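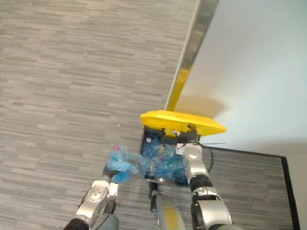

Progress report to Plindeo, July 2018
Prepared by Ha-neul Na, Sandberg office

Waste and supplies work is on schedule. Bagged waste is held in an open-top container by the wall, with a long-handled dustpan kept next to it. Loose bags go into the same container. Sorting of small packaged goods started in June.
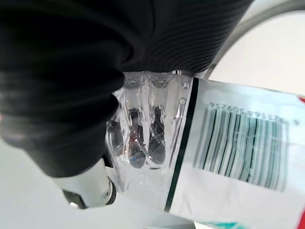 How are items in blister packs handled?
They stay sealed on their cards and are stored apart from fabric goods. Two shelves remain to be sorted.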